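Progress report on the shared workshop, Ferton site
Prepared for: Vonlow
Date: January 10, 2021
Written by: Ifeoma Ibrahim
Read and approved by: Ingegerd Blomqvist

1. Purpose of this report

This is the second report on the grant which Vonlow gave us for making the Ferton hall into a shared workshop. The first report was mostly about the building. In this one I write about the furniture, the lighting and the daily use of the room, and also about the points which are still open. I have followed the order of headings you sent us, except that I put the floor and the cables under one heading, as the work on them was done together.

2. Summary

The hall is in use. The lighting work is finished and paid for. The workbenches are in place, and the part of the floor near the staircase has been kept free as we promised in the application. Two things are late: the storage for personal bags and the final cable covers. The late items do not change the total budget, but we ask for permission to move a small sum between two lines (see section 7).

3. The room

You will remember from the application that the hall has a high metal ceiling and that the upper level is reached by a staircase on one side. We did not change the structure. The ceiling was washed and given a new coat of white paint, and this alone made a great difference to the light. The contractor, Russo, also repaired the railing along the upper level where two fixings were weak. The railing was tested afterwards and the paper from the test is kept in our office.

The fluorescent lights were the largest item in this period. The old ones were of different ages and some of them took a long time to start. They were all changed in the same week. Russo asked to place one of them nearer to the back wall than in the drawing, and we agreed to this after looking at the place together. The people who work at that end say they are satisfied with it. At the benches in the middle the light is good for fine work, but two users have asked for small bench lamps as well. We have not decided about this yet.

4. Furniture

In the application we wrote that we wanted simple furniture which one or two people can move. We have kept to this. The order was placed with Vakance and was delivered in two parts. In the first delivery one workbench had damage on a corner, and it was exchanged without cost. The second delivery was complete.

Besides the workbenches we now have black office chairs on wheels, white cabinets along the wall, and high standing tables with thin legs. The standing tables are used more than I expected. People put one in the open part of the floor, stand around it to discuss something, and then push it away again. I was against buying them at first and I should write here that Ingegerd was right.

The office chairs are comfortable, but we have a habit in the room which I do not like so much: the chairs are used as small tables. Parts and tools are put on the seat and then the person who needs a chair has to look for another one. We have talked about this at the user meeting and it has become a little better. 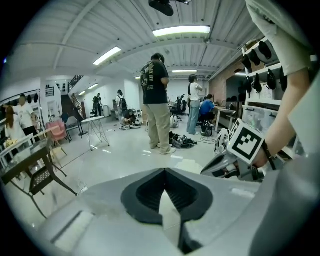 For the next period we would like to buy a few low trolleys, so that equipment has a place of its own beside each bench. I have asked Vakance for a price and the answer should come before the end of January. If the price is too high we will build them ourselves from the wood left over from the packing of the furniture, which we have saved.

5. Bags, cables and the floor

Bags are the problem which is mentioned most often in the comment book. When people arrive they put their bags down close to where they work, and after a short time there is a heap which others must walk around. Some users keep their backpack on all the time, and I understand them. The shelves for bags were planned for the wall under the staircase, but when we measured the place again it was found that the lowest shelf would block the cleaning cupboard. The drawing has been changed. We expect the shelves to be ready within 20 working days after your reply to this report.

Cables are the second problem. Many kinds of equipment are now used directly on the floor, more than we thought when we wrote the application, and the wall sockets are far from the middle of the hall. Cables therefore lie across the floor where people walk. We have ordered rubber covers in a total length of 36 metres. One part has come and has been put down near the benches. The rest is delayed by the supplier. Until then we ask everyone to lead the cables behind the benches as far as it is possible, and the last person to leave must unplug and roll up what is loose.

The floor itself is in good condition. We considered marking the walking path with paint, but we will wait until the covers are down, so that we do not have to do it again.

6. Use of the room

The workshop was planned as a place where several small groups can work at the same time without separate rooms. This is how it is used. Some sit at the benches, some work on the floor, and others stand and talk about the next step. The noise is acceptable. The echo from the metal ceiling was a worry for us, but there has been only one complaint about it, and it came from a person on the upper level.

Nine groups have signed the user agreement so far. The agreement is one page long and says what must be cleaned, what must be locked and who is to be called if something is broken. We have had one broken item in the period, a cabinet door, and it has been repaired.

7. Budget

The lighting and the painting were done within the sum agreed. The furniture became a little cheaper than planned, and the cable covers became more expensive because of the greater length. We ask for your permission to move the amount left on the furniture line to the line for floor and safety. The exact figures are in the table which Ingegerd has sent separately.

8. Next steps

Shelves for bags, after the new drawing is accepted by you.
The remaining cable covers, when they are delivered.
Decision about bench lamps, at the next user meeting.
Trolleys, depending on the price from Vakance.
Marking of the walking path.

We would be thankful for an answer about section 7 as soon as you are able, as the carpenter is waiting for a date. Questions about the accounts can be sent to Ingegerd Blomqvist and all other questions to me.

Ifeoma Ibrahim
Ferton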